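The Year I Was Going to Throw Out the Office PC

September 1, 2018
Filed under: Around the House, Money I Did Not Spend

My sister-in-law Aitana runs a small upholstery business out of what used to be a tire shop, and for seven years her invoices have come out of the same desktop computer. It sits under the cutting table. It has been kicked, leaned on, used as a step and, one winter, as a place to warm sandwiches. In August it began switching itself off in the middle of estimates, and Aitana called me, on the grounds that I once got her printer to work. (I turned it on. I have never corrected the record.)

I said I would take it home and have a look, the way a man says he will have a look at somebody's car. My actual plan was to let it sit on my dining table for a respectable number of days, announce that it was dead, and send her to the store.

Then I priced new computers. Then I priced the invoicing program, which is called Petgate and was written for veterinary offices, and which Aitana bought from a customer in trade for two wingback chairs. Every person she has ever billed is in there as an animal. The company stopped selling it years ago. There is a field for weight. She uses it for yards of fabric. I was told, in a tone I have heard her use on delivery drivers, that Petgate was not up for discussion.

So I got out the screwdriver.

I don't know if you have opened a desktop computer lately. I hadn't since college, when my roommate Kwesi Lamptey built one on the floor of our apartment and made me hold the flashlight for an entire evening. What I remember from that night is mostly the flashlight. But the side panel still comes off the same way, which is to say it doesn't, and then you hit it with the heel of your hand and it does.

The dust in Aitana's machine was a blend. There was regular dust, and there was upholstery dust, which has foam in it and the fuzz off a great many dining chairs. I took the whole thing out to the driveway with a can of air and stood upwind, or thought I did. My neighbor Faraji Kinyua was washing his truck and had to start over. I have since brought him a pie.

Back at the dining table I did what anyone does now, which is read a forum. There was a thread about machines that shut themselves off, and it ran to 141 replies, most of them from two men who had fallen out over how much paste to put on a processor. One favored a pea. The other favored a grain of rice. By page three they were discussing each other's marriages. But under all that was some useful advice, and it came down to this: the old paste between the chip and its cooler dries up, the heat has nowhere to go, and the computer quits before it cooks.
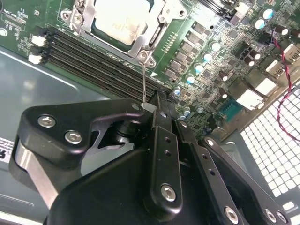

Getting the cooler off took me most of an hour, and I would like that hour back. You loosen the screws a little at a time, going corner to corner, and then you wiggle. The forum said to wiggle gently. The forum had not met this paste. It let go all at once, with a noise like a boot coming out of mud, and I sat there holding the cooler and waiting to find out if the processor had come along with it. It had not. It was still clamped in its bracket, the little lever still down.

What surprised me was how much of a town it is in there. I'd had an idea of a computer as a box with one important thing in it, and there turn out to be whole neighborhoods. The rows of little cans by the processor look like grain silos from an airplane. The memory has its own parking lot. Right at the edge is a serial port, the old kind with the row of holes, which I haven't plugged anything into since I owned a modem that screamed. I asked Aitana if she used it. She said, "Use what?"

I cleaned the chip with rubbing alcohol and coffee filters, another forum tip, and went through five filters before one came away looking like a coffee filter. Then paste. I went with the pea – I'm from pea people – and put the cooler back and tightened it in the same corner-to-corner waltz. I also reseated the memory sticks, since I had them out, and discovered that the amount of force required to click one back in is slightly more than the amount that makes you say a word in front of a child. My niece Lamisi, who is nine and had come to supervise, has been asked not to repeat it.

It started on the second try. On the first try I had not plugged it in.

I let it run overnight on the dining table with Petgate open and a temperature program going beside it. Before bed it was sitting at 70, which the forum considered either perfectly fine or a disgrace, depending on which husband you asked. In the morning it was still on. I made coffee (we were low on filters) and clicked around in the customer list, where I found myself listed as a mixed breed.

Total outlay: one tube of paste, one can of air, one pie. Aitana came by that afternoon to get it and asked what had been wrong. I told her about the paste and the heat and the two men on the forum, and she nodded all the way through and then asked if I could look at her sewing machine, the big one, which has been making a sound.

The computer is back under the cutting table. I suggested putting it up on a shelf, away from the fuzz. She said she needed the shelf.

Tags: computers, family, repairs, dust

3 comments

Salamatu Kpodo
Rice here. Always rice. You'll see me again in a year when that pea has squeezed out the sides.

Kwesi Lamptey
You held that flashlight very badly and I've never said so until now. Also, did you vacuum the power supply fan? Mine was the worst part by far.

oldfield_dee
My dentist still uses a program like this, only it was for boat rentals. I am overdue at the marina.

Older post: The Gutter Situation
Contact | Archive | © 2018 | Back to top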